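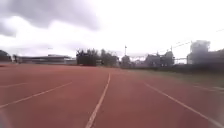 Bustholm Robot Running Club: frequently asked questions

This page answers the questions we receive most often from students and parents. Please read it before you write to us. It was last changed on 8th June.

What is the club?
We are a student club which builds and programs small robots that follow a running lane by themselves. Our members come from the technical school and from the evening courses. The club language is English, and for most of us it is the second or the third one, so please do not be shy.

Who can join?
Anybody who is 15 or older and is registered as a student in Bustholm. You do not need to know programming on the first evening. We ask only that you come regularly, as the teams are small and it is difficult for the others when one person is missing.

How much does it cost?
The fee is 50 per term. It covers the batteries, the use of the tools and the insurance for outdoor runs. If the fee is a problem for your family, please speak with the club leader, Seul-gi Yeon, in private.

Which robots do you use?
Beginners share the Humamach kit, which the club has owned for several years. Second-year teams may design their own body, but the motor controller must stay the Çetinkaya board. We have spare parts for this one only.
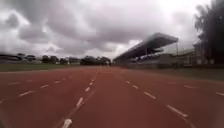 How does the robot know where its lane is?
It looks for the white lines on both sides and calculates the middle between them. The program then corrects the steering many times in one second. When one line is lost, the robot continues with the other line for a short moment, and if this line is lost too, it must stop.

May I change the lane program?
Yes, and we hope you will. Make your own copy first and write your team name in it. Changes to the emergency stop are not allowed without a signature from the leader.

What is the Flesham Run?
It is our own competition in June. Each robot must cover 300 metres in one lane without being touched. Last year the best team needed 188 seconds, and a robot which leaves its lane gets 61 penalty points. Yes, the number is strange. It comes from the old rules and we kept it.
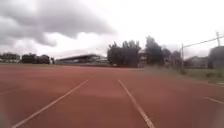 Red running track with white lane lines, under a cloudy sky.

What happens if it rains?
In light rain we wait under a roof and decide together. In heavy rain the outdoor session is cancelled and we work on the programs in the classroom. The message is sent to all members one hour before the start.

Can parents watch?
They are welcome at the competition and at every outdoor session. Please stay off the lanes while a robot is running, and keep dogs on the lead.

What should I bring?
Closed shoes, a water bottle and a laptop if you have one. Please charge the laptop at home.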